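시뮬레이션 파지 데이터에서 손목 카메라 비중 조절하기

1월 / 글쓴이 Ha-rang Wang

지난 글에서 양팔 로봇 파지 정책을 시뮬레이션 데이터만으로 학습시키는 실험을 시작했다고 적었다. 그 뒤로 두 달 정도 손을 댔고, 쓸 만한 결과가 하나 나와서 정리해 둔다. 결론부터 적으면 머리 카메라와 손목 카메라를 같은 비중으로 넣는 것보다 거리에 따라 비중을 바꾸는 쪽이 성공률이 높았다. 차이가 아주 크지는 않지만 시드를 바꿔도 방향이 뒤집히지 않았다.

우리가 쓰는 환경은 Menau라고 부르는 내부 장면 생성기다. 주방 조리대 하나를 놓고 그 위에 식재료와 병을 무작위로 배치한다. 조리대 재질, 벽 색, 창문 위치도 매번 바뀐다. 처음에는 벽과 바닥을 고정하고 물체만 바꿨는데, 그렇게 학습한 정책은 벽 색만 달라져도 팔이 엉뚱한 높이에서 멈췄다. 지금은 방 전체를 섞는다.

학습에 쓴 에피소드는 2000개다. 원래 더 많이 모았지만 물체가 조리대 밖으로 튕겨 나간 것, 초기 배치에서 두 물체가 겹친 것, 팔이 관절 한계에 걸려 움직이지 않은 것을 걸러냈다. 걸러내는 규칙은 단순하다. 첫 30스텝 안에 어떤 물체든 속도가 임계값을 넘으면 버린다. 임계값을 너무 낮게 잡으면 둥근 물체가 들어간 장면이 통째로 사라진다. 구형에 가까운 물체는 놓이는 순간 조금씩 구르기 때문이다. 한동안 이걸 모르고 돌렸고, 학습된 정책이 길쭉한 물체만 잘 잡는 이유를 찾느라 일주일을 썼다.

관측은 세 개다. 몸통 위에서 내려다보는 카메라 하나와 양쪽 손목 카메라 하나씩. 몸통 쪽 화면에는 조리대 전체와 양팔이 한꺼번에 들어오고, 손목 쪽 화면은 그리퍼 손가락과 그 주변을 가까이서 본다. 두 화면은 정보의 성격이 꽤 다르다. 몸통 쪽에서는 어느 물체로 가야 하는지가 잘 보이지만 작은 물체의 자세는 픽셀 몇 개로 뭉개진다. 손목 쪽에서는 표면 결까지 보이는 대신, 팔이 조금만 돌아가도 화면 대부분이 아무것도 없는 배경으로 채워진다.

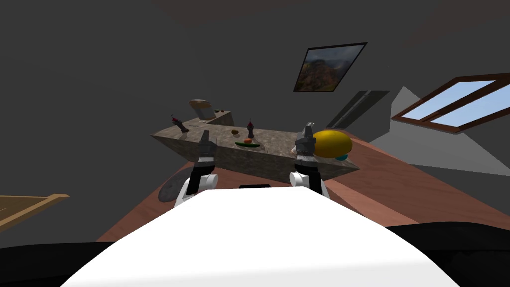
몸통 쪽 시점과 손목 쪽 시점. 둘 다 같은 방이다.

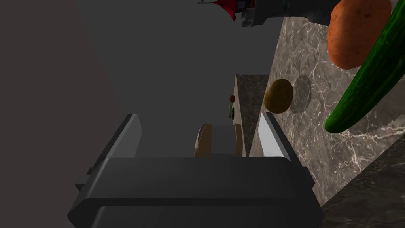
Fatemeh Rostami는 초안을 읽고 비중을 바꾸기 전에 손목 카메라의 시야각부터 의심해야 한다고 했다. 시야각이 넓으면 손가락 사이에 들어온 물체가 실제보다 멀어 보이고, 정책이 그 거리감을 그대로 외운다는 것이다. 시야각을 세 단계로 나눠 같은 실험을 반복하고, 그래도 차이가 남으면 그때 비중 이야기를 하라고 했다. 덧붙여 성공률 하나로 비교하지 말고 접근 단계와 파지 단계를 따로 집계하라는 말도 있었다.

두 가지 모두 받아들였다. 시야각은 좁은 것, 기본, 넓은 것 세 단계로 돌렸다. 넓은 쪽에서 손가락을 일찍 닫는 실패가 늘어난 것은 맞았다. 다만 세 단계 모두에서 거리 기반 비중이 고정 비중보다 나았기 때문에, 시야각만으로는 설명이 되지 않는다고 판단했다. 이후 수치는 기본 시야각 기준이다.

방법은 복잡하지 않다. 각 카메라의 특징 벡터를 뽑은 다음 합치기 전에 스칼라 가중치를 곱한다. 가중치는 그리퍼 끝과 목표 물체 사이의 거리를 받아서 정한다. 멀 때는 몸통 카메라가 크고, 가까워지면 손목 카메라 쪽으로 옮겨 간다. 학습할 때는 시뮬레이터가 주는 실제 거리를 쓰고, 평가할 때는 작은 회귀 헤드가 추정한 거리를 쓴다. 처음에는 이 거리를 따로 넣지 않고 어텐션이 알아서 배우도록 두었다. 데이터가 이 정도 규모일 때는 잘 배우지 못했다. 가중치가 초반에 몸통 카메라 쪽으로 쏠린 뒤 돌아오지 않는 경우가 많았다.

전환 구간의 폭도 결과에 영향을 준다. 특정 거리에서 가중치를 딱 바꾸면 그 지점에서 팔이 떨린다. 정책 출력이 두 상태를 오가기 때문이다. 시그모이드로 완만하게 이어 주니 떨림은 거의 사라졌다. 폭을 너무 넓게 잡으면 고정 비중과 다를 게 없어진다. 우리 설정에서는 전환 중심을 15cm, 폭을 8cm로 두었을 때가 가장 안정적이었다. 그리퍼 크기가 다르면 이 값도 달라질 것이다.

평가는 학습에 쓰지 않은 배치 436개로 했다. 배치마다 목표 물체를 하나 지정하고, 정해진 시간 안에 들어 올려 일정 높이를 유지하면 성공으로 본다. 접근 단계는 그리퍼 끝이 목표 근처까지 들어오는 것, 파지 단계는 그다음부터다. 접근 단계에서는 두 방식이 비슷했다. 몸통 카메라만 써도 접근은 대체로 된다. 차이는 파지 단계에서 났고, 특히 목표 옆에 다른 물체가 붙어 있을 때 벌어졌다. 고정 비중 정책은 두 물체의 경계 근처에서 손가락을 닫는 일이 잦았다.

실패 사례도 적어 둔다. 첫째, 큰 구형 물체는 두 방식 모두 잘 못 잡는다. 손가락 간격보다 지름이 크면 애초에 한 손으로는 불가능한데, 정책은 그래도 한 손으로 시도한다. 양팔을 쓰는 시연이 데이터에 너무 적었다. 둘째, 목표가 조리대 가장자리에 걸쳐 있으면 거리 추정이 흔들린다. 회귀 헤드가 물체와 가장자리 면을 구분하지 못하는 것 같다. 이 부분은 아직 원인을 확인하지 못했다. 셋째, 손목 카메라에 목표가 안 보이는데 거리만 가까운 경우가 있다. 팔이 옆으로 돌아 들어갈 때 생긴다. 가중치는 손목 쪽으로 넘어갔는데 화면에는 쓸 정보가 없으니 정책이 그 자리에서 멈춘다.

세 번째 문제에는 임시 처방을 넣었다. 손목 화면에서 목표 마스크의 면적이 일정 이하이면 거리와 관계없이 몸통 카메라 비중을 올린다. 멈춤은 줄었지만 조건이 하나 더 늘어난 셈이라 마음에 들지는 않는다. 거리 대신 가시성만으로 가중치를 정하는 방식도 시험 중인데, 아직은 거리 기반보다 낮다.

렌더링 비용 이야기도 조금. 카메라 세 대를 매 스텝 렌더링하면 데이터 생성 시간 대부분이 거기서 나간다. 손목 카메라는 멀리 있을 때 거의 쓰이지 않으니, 접근 초반에는 네 스텝에 한 번만 렌더링하고 사이는 직전 화면으로 채웠다. 성능 차이는 보이지 않았고 생성 시간은 눈에 띄게 줄었다. 그림자는 껐다가 다시 켰다. 그림자가 없으면 물체가 면에 닿아 있는지 떠 있는지를 손목 화면만으로 판단하기 어렵고, 정책도 내려가는 깊이를 자주 틀렸다.

다음에는 양팔 시연을 늘릴 생각이다. 지금 모아 둔 것이 1251개인데 그중 상당수가 한 팔은 가만히 있고 다른 팔만 움직이는 시연이라 실제로 쓸 수 있는 양은 더 적다. 큰 물체만 따로 뽑아서 배치하는 옵션을 Menau에 추가하는 작업부터 하고 있다. 실제 로봇으로 옮기는 것은 그 뒤가 될 것 같다. 설정 파일은 정리가 끝나는 대로 올린다. 전환 폭 실험의 로그는 용량이 커서 요약본만 남길 예정이다.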